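New life for the old Mabaso ranch ledgers

24/07/2022

If you've ever driven the back way out of Droswood you've gone right past the old Mabaso place, even if you didn't know it. There's a windmill with no blades, a stretch of rock fence, and a gate that has been chained shut for as long as I've been writing this column. I must have gone by it a thousand times before I got curious enough to ask who had lived there.

Well, now we all get to find out. The family that owned the land sold the last of it in April, and when they cleaned out the house they came across a trunk of ranch ledgers in the room over the kitchen. The earliest ones go back to the 1880s! Most of us in the county history group had heard there were books once, but we'd been told they burned with the barn.

Kausar Zaidi was the one who got the phone call. She runs the local history room at the Flimstead library, and she drove out that same afternoon with a box of cotton gloves and (she told me this herself) no lunch. She came back with seven ledgers, a bundle of letters tied up in harness string, and a brand book with the covers gone. The mice had gotten into one of the ledgers pretty badly, but the rest can be read if you have good light and some patience.

I've had a turn with two of them so far, and I'm hooked. The first Mabaso on the land started with 200 head of cattle and a note from a merchant in town, and he wrote down every single thing he bought on that note. Coffee, salt, axle grease, a pair of boots for a hired man who quit before the boots came. He couldn't spell "receipt" to save his life and tried it a different way on nearly every page. By the time his son took over the books, the ranch was running over 3,000 head and shipping them by rail, and you can see the handwriting change from one page to the next. That gave me a chill, I don't mind saying.

The part that will stir up some talk is the Clurker pasture. For years everybody has said the Clurker family lost that piece of ground in a card game. It makes a good story and I've told it plenty of times. But there's a page in the second ledger that shows a plain cash sale, with the amount paid in two parts and both signatures at the bottom. Murdo MacRitchie, who has been tracing deeds out here for longer than I've been alive, says he wants to match it against the courthouse index before anybody crows about it. The index is missing some pages for those years, so that could take a while. I still kind of hope there was a card game in there somewhere.

Sang Chu is typing up the brand book now and would love to hear from families who think theirs might be in it. A lot of the marks are drawn small and in pencil, so if you have an old iron hanging in your garage, go take a good look at it and make a sketch.

Drinks on a store shelf, and a few in hand:

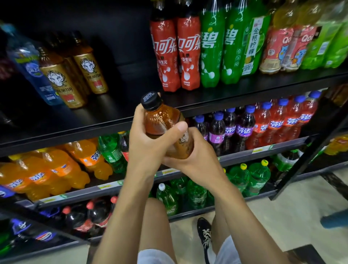
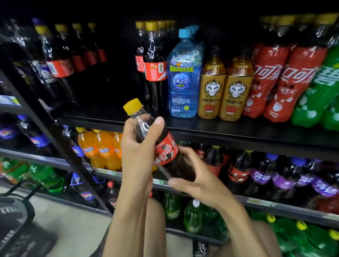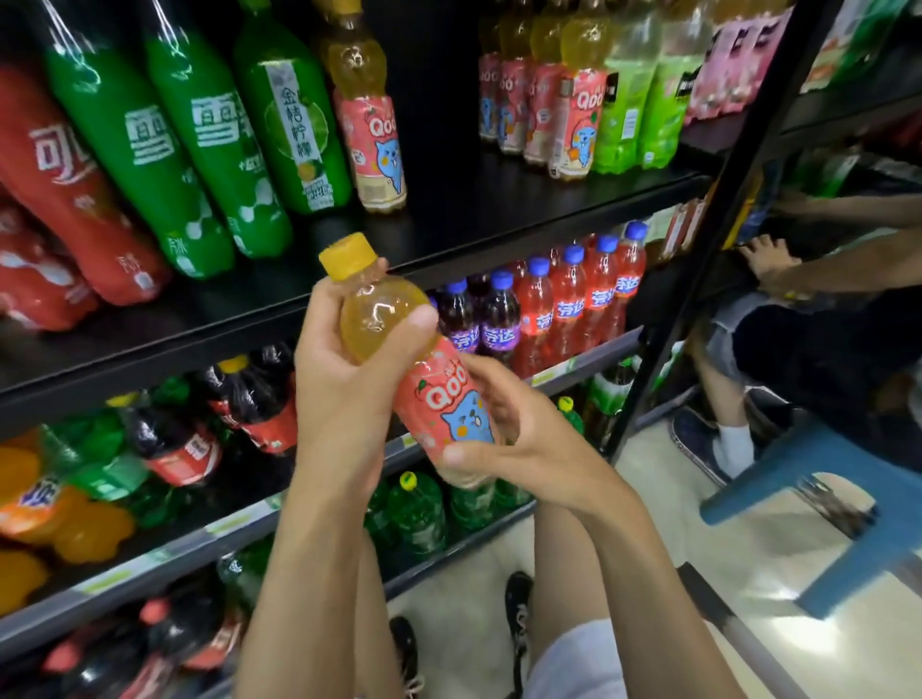

The letters are going to be slower. Several are written both across the page and up and down it to save paper, and my eyes gave out after the first one. It was from a sister back east who wanted to know if there was a church yet and whether anyone had planted fruit trees. I haven't found his answer, so I can't tell you about the trees, but there's one very old pear by the house that makes me wonder.

Kausar says the ledgers can be looked at in the history room during regular library hours, as long as you ask at the desk first and leave your pens in your bag. She'll hand you a pencil. The letters aren't out yet. If you worked on the Mabaso place, or your folks did, please call or stop in and tell her - even a nickname helps, as the old man hardly ever wrote down a hired hand's last name. There's a "Dutch" and a "Little Dutch" in there, and I'd dearly love to know who they were.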